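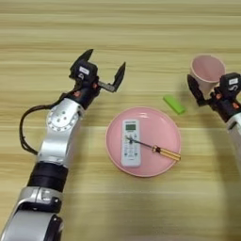
Bekau Publishes Upkeep Routine for Its Two-Arm Bench Cell

Trudetti, 11th October. Bekau today released the upkeep routine for the two-arm tabletop cell at its Trudetti workshop. The company makes no claim that the cell looks after itself. Makers of bench arms like to promise that, and Bekau's service crew has yet to meet one that does.

The routine runs to 19 checks. Most of them concern the grippers and the cables, where the crew finds nearly all of its faults. Each gripper is opened fully and its two fingers are looked over for wear at the tips. The cable loop at the wrist must have enough slack for a full turn of the joint, without catching on the arm. Screws on the round joint cover are checked by hand with a screwdriver. Bekau tried a software warning for loose screws in March and dropped it after it missed two of them.

After any repair, the arms are run over a table set with ordinary things, among them a pink cup, a pink plate and a white remote control. Passing that run does not mean the cell is fixed. It means it may go back to work, and the grippers get looked at again at the end of the shift.

Britach, which supplies spare parts to the workshop, recommends a longer gap between checks. Bekau has read the recommendation and is keeping its own schedule until it sees figures from cells that work full days.

"We would rather stop the cell for some two hours than trust a green light," the company said.

The routine is free to other shops on request. Begum, the workshop's service desk, will take corrections from anyone who has found a check that is a waste of time.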